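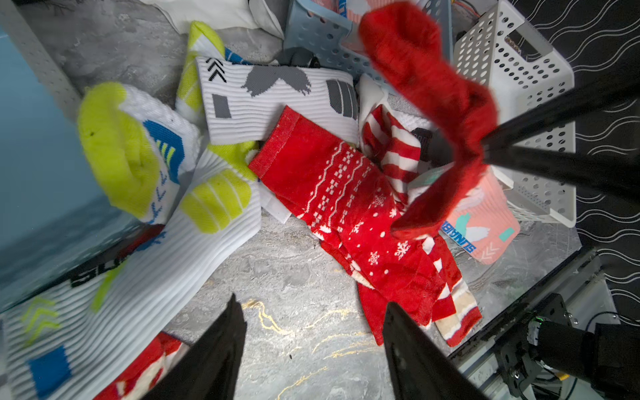 Biscombe, May

Pre-purchase inspection: two-arm sorting cell, sock line
Checked by Teodor Ursu. Comments for the budget sheet by Tsehay Moges.

1. Arm base and brackets secure — Pass. No play at the joints by hand. Indicator light on the housing green.

2. Cables clear of moving parts — Action. Wires come up behind the white basket and need a clip or a short length of trunking. Add to the order, small item.

3. Gripper fingers — Pass with comment. Long black fingers, no chips. They hold the fluffy red sock well enough by the middle. Thin ribbed ones not yet tried. Jonska quote 46 a pair for spares. Budget for two pairs per cell.

4. Work surface — Action. The marble pattern with gold veins looks smart but makes white socks harder to pick out for the camera. Ask Dhillon to price a plain dark top before we commit.

5. Baskets — Action. The perforated ones are light and can be knocked. Fix them down or buy heavier. Tsehay prefers fixing down, no cost beyond screws.

6. Rail beside the arm — Pass. Edge smooth.

7. Guarding — Fail. Nothing in the quote. Estar have offered a panel set at 1,084, fitted. This must go in the first year's spend, not the second.

8. Emergency stop — Pass. Tested from both sides of the bench.

9. Training — Open. Two operators to be put through before handover. Dates to come from Jonska.

Order to be held until items 4 and 7 are priced in writing. T.U.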